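Chapter 8
Comparing Grippers and Wrist Cameras

A gripper that performs well on a bench can do poorly in a furnished room. This chapter sets out a way to compare two or more grippers on the same arm, using both the wrist camera and a head-height view. The trials were run by Reda Helmy with the Zellport and Hodance grippers.
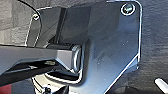
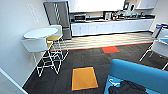
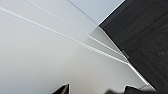
Figures 8.1 to 8.3. Gripper plate and linkage at close range; the kitchenette and break area from above; open fingertips at the bottom of a wrist view.

8.1 What Is Being Compared

Three properties decide most comparisons: opening width, finger shape, and how much of the wrist view the gripper itself takes up. The first two can be measured with a caliper. The third depends on the camera mount and must be measured again each time the mount is moved.

We call the third property self-blocking. It is the share of pixels covered by any part of the gripper, given as a percentage of the full picture. In Figure 8.1 the finger plate covers much of the view, and little of the background remains for locating a target. In Figure 8.3 only the tips of the fingers show, along the lower border. Plain surfaces present a separate problem. A smooth white panel gives a matching program few points to track, and bright edges may be the only usable features.

A head-height view such as Figure 8.2 has the opposite strengths. It shows where the furniture stands, but small items on a counter may be too blurred to identify.

8.2 Fixing the Test Conditions

Change one part at a time. The arm, controller and lighting stay the same while the gripper is swapped. Each gripper is given 200 attempts per task, and the Myung controller logs finger position for every attempt. Failed attempts are kept in the log and marked by cause: missed contact, slip, or early stop.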